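Farnuvside wire hanger amnesty brings in 2,026

FARNUVSIDE - Residents of this town have handed over 2,026 wire clothes hangers in a month, surprising the organisers of a collection that had been expected to fill a couple of boxes and then be quietly forgotten.

The hanger amnesty ran through April at the Grimshaw dry cleaner's on Station Parade, which offered to take back any wire hanger in usable shape, whoever had issued it and however long ago. Customers were promised that no questions would be asked. Several answered them anyway, explaining at the counter that the hangers had come with the house.

The shop says it gave out plenty of them in the first place. Shirts go home on wire, the shirts move on to something sturdier, and the wire stays at the end of the rail, where it hooks itself on to its neighbours and waits. One household brought in 161, carried in a duvet cover. They needed 2 people and most of a morning to pull apart.

The returned hangers are being sorted in the back room by shape. Straight ones go back into use with the week's shirts. Bent ones are eased flat by hand if the damage is slight, and those past saving are bundled for the scrap metal merchant at Endis, who takes them by weight and has asked, politely, that they stop arriving in carrier bags.

Colour has proved a sore point. Plain ones are easily matched, but the coated kind turn up in a range of shades that no one at the shop remembers ordering, and regulars have begun to express preferences. Pale blue is in demand.

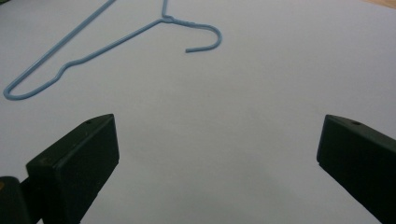 Can a wire hanger go in the household recycling bin?

Usually it can't, as hangers of any sort tend to catch in the sorting machinery. Ask at the tip whether they can go in with the scrap metal, or see if a dry cleaner will have them back.

The idea came from neighbouring Sukham, where a similar collection was held last year and drew a respectable but smaller haul. Farnuvside has not been slow to mention this. A notice giving the final total went up in the Grimshaw window at 9am on the morning after the count, in figures large enough to be read from the Sukham bus.

Sukham has replied that its own collection lasted a fortnight and that its residents were tidier to begin with. A joint effort has been suggested for next spring, though the two towns have yet to agree on whether padded hangers should count, or what to do about the sort with clips, which many people feel are worth keeping.

Some customers have had second thoughts. The shop reports that 3 of them came back within days to ask for a few hangers to be returned, having found that they now had shirts and nothing to put them on. They were given half a dozen each, and a leaflet about the amnesty.

The collection has closed, but the shop will go on accepting wire hangers over the counter during normal hours. It asks that they be untangled first, and that anyone bringing more than an armful avoid the Saturday queue.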